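# Sort your pencil cup in 10 minutes

I love a good pencil cup, and I'll happily talk your ear off about mine!

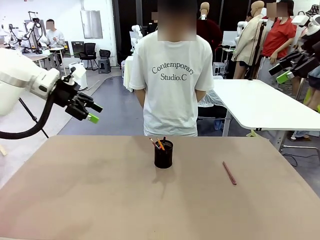 *A black pen holder with a few pencils and pens, and one reddish pencil still out on the table.*

At Skarivano we sew, draft and cut in one big room, so pencils wander. A quick sort every couple of weeks keeps the good ones within reach, and it's a weirdly satisfying little job.

## What you need

- a cup or pen holder with straight sides
- scrap paper
- a sharpener that catches its own shavings
- a damp cloth
- a small box for the rejects

## Steps

1. **Tip everything out.** Do it over a table with nothing else on it. Pencils roll, so lay them down gently (dropped ones can crack inside, and then the lead falls out every time you sharpen).
2. **Test each one.** Draw a short line on the scrap paper. If a pen skips, scribble for a bit. Still skipping? Into the box.
3. **Sharpen what's left.** Go easy on colored pencils! The cores are softer, so use light pressure and stop as soon as you get a point.
4. **Wipe out the cup.** There will be graphite dust at the bottom. There always is.
5. **Load it back, tips up.** Colored tips are easy to spot that way, and the points don't get blunted on the bottom. Caps stay on felt-tips, and those are better stored flat anyway.
6. **Stop before it's packed.** I keep mine under 20. You want the pencils to lean and fan out a bit so you can grab one without pulling up three.

## Getting the last one in

Pick up the stray from the table and slide it in along the side, blunt end first. If the cup wobbles, move the longest pencils so they lean in different directions. A spoonful of dry rice in the bottom helps with a really light cup, or you can glue 2 big washers underneath.

Khải Từ keeps the reds in a separate cup for marking corrections on patterns, and I've started copying that. So handy!

Pencils too short for the cup go in a flat tin. Mine came from Vurkholm and it's nearly full, so in November I'm ordering a couple of pencil extenders.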